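Notes from the software side

Hello again! Orvokki Ikonen has been asking me for a newsletter item since May, and I kept telling her I'd write it when the hand-off bug was fixed. Well, it's mostly fixed, so I'm out of excuses. If you only read one paragraph, the short version is that Sosach (our task planner) now talks to Selar (the thing that moves the arms) in a much simpler way, and the sorting job is a lot less jumpy for it.

A bit of background if you joined us recently. The old setup had the planner sending whole plans down in one go. Reach, close, lift, swing over, lower, open, done. Selar would dutifully work through the list, and if something moved halfway through, too bad. Manolis Spanos used to call these plans "letters", as in you post them and hope.

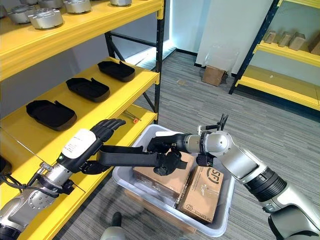 The planner now sends one step at a time and waits for a reply before it picks the next one. That sounds slow, and I was worried about it, but the reply comes back within 300 milliseconds and you really don't notice the pause. The bigger gain is that each arm has its own queue. With one hand holding a black piece over the bin and the other open up by the shelf, the old planner had a single state called BUSY and that was all it knew. Now it can say "right hand carrying, left hand free" and plan for the free one. I'm embarrassed how long it took me to split one variable into 2!

The collision checker had to change too. It used to treat the bin as a solid block, walls and inside and everything, so any goal below the rim got refused. Reijo Toivonen rewrote that part so the bin is five thin boxes (four sides and a floor) and whatever is inside gets added from the depth data on each cycle. Cardboard boxes at odd angles are still a pain. The box fitter likes things square to the floor, and when a carton is leaning it draws a fat upright box around it and then complains there's no room for the fingers. Reijo has a branch that fits tilted boxes, and I've been running it on my own machine – it's good, but it eats memory. 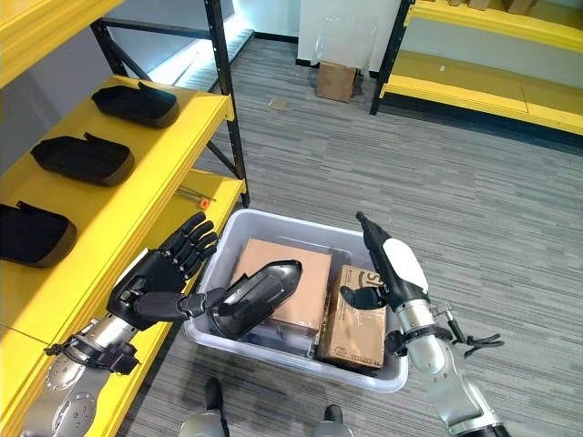 Shelf, bin and both hands during work on the new planner.

Then there's the log viewer, which I'm a little too proud of. Tyyne Eskola got fed up with scrolling through text files and asked if the planner could just show her what it thought was going on, next to the head camera picture, at the same moment in time. So that's what it does now. You drag a slider and the step name, both arm queues and the camera picture all move together. In the first week we found 16 places where the planner and the arms disagreed about whether a hand was closed, and most of them came down to one stale message that Selar was sending twice. I'd been looking for that one in Pelkonen's old driver code for ages (sorry, driver code).

A few small things, in no order. The config files have moved out of the Kutlow folder, so please pull before you edit anything. The test suite is up to 31 recorded runs and takes nearly as many minutes, so grab a coffee. And if you see a step called "wait_other_arm" sitting in the queue forever, send me the log along with your settings – I think it's a timeout I set too high, but I'd like to see one from somebody else's desk before I touch it.

Raili Hakala is reviewing the tilted box branch next, and I'm going back to the gripper messages. There's still one that arrives out of order when both arms finish at the same time, and I have a guess about where it comes from.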